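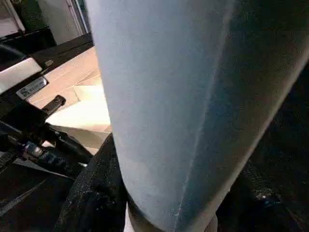 Every movie-night guide says to buy a better projector first. I doubt it. My Darno cost $175 and looked washed out until I dealt with the wall around the screen. Pale, smooth surfaces throw light back at the picture, so cover them with something dark and rough, like the nearly black material up against the blue in the photo. Skip the "cinema grade" cloth. I paid for 11 feet of it once and saw no difference.

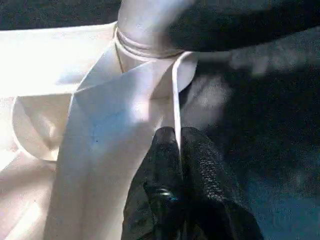

Same goes for screen paint. Two coats of flat white did fine at 70 inches, and the pricey can is still in the garage. Speakers go at ear height - not on the floor, whatever the box says. Popcorn salt goes on last.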